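Mollport Tableware Notes

Notes on clearing, sorting and stacking crockery by hand, kept by Ntombi Masilela and Annatjie Nel. Version 12 covers 261 table layouts.

Contents
layouts.csv – one row per table
notes.txt – remarks on plates and bowls

Plates may lie face up or upside down, and bowls may sit in or between them.

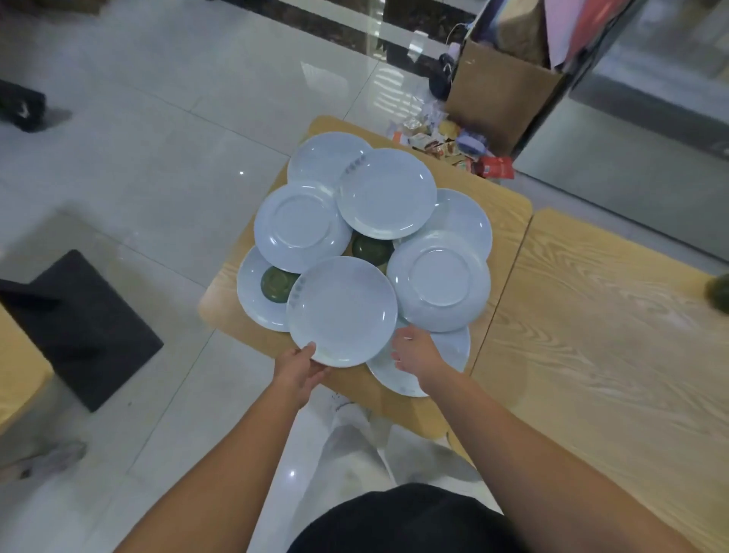
Chips and old scratches are not recorded. Corrections go to Annatjie, who updates the files on Sunday.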